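Open Day at the Tusstead Repair Hall

The bus to Tusstead takes the scenic route, by way of every parking lot in the county, so I missed the welcome speech. I have made my peace with this. The repair hall is a former carpet warehouse and still smells like one. Admission was 5 dollars, with a paper cup of coffee included, and I'd call the price fair if you leave out the coffee.

Downstairs belonged to lamps, toasters and one very old accordion. Yuzhen Pan ran the toaster table and took mine apart without comment, which I felt as a comment. The crumbs filled a saucer. She put in a new spring, charged me 3 dollars and told me to empty the tray before January.
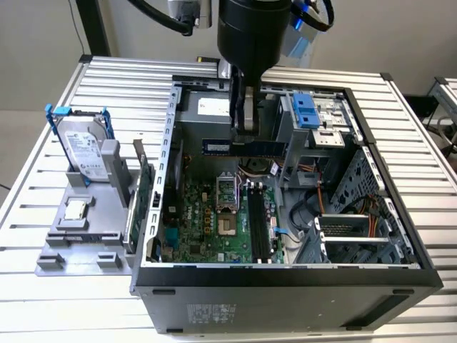 I have always been a person who buys the new one, and the day was hard on my type. My record includes two vacuum cleaners and a Nenell fan that only needed its plug tightened. Even a desktop computer, which I'd filed under sealed mysteries, is mostly a box with a side that comes off, and inside are a Dell board and a couple of black slots for the memory. I have thrown out at least one of those boxes over a slow morning.

Lunch was soup. The raffle prize was a Bhuiyan sewing machine, and my ticket, number 897, did not trouble it.

The toaster now browns both sides. Bus 2 goes back at four.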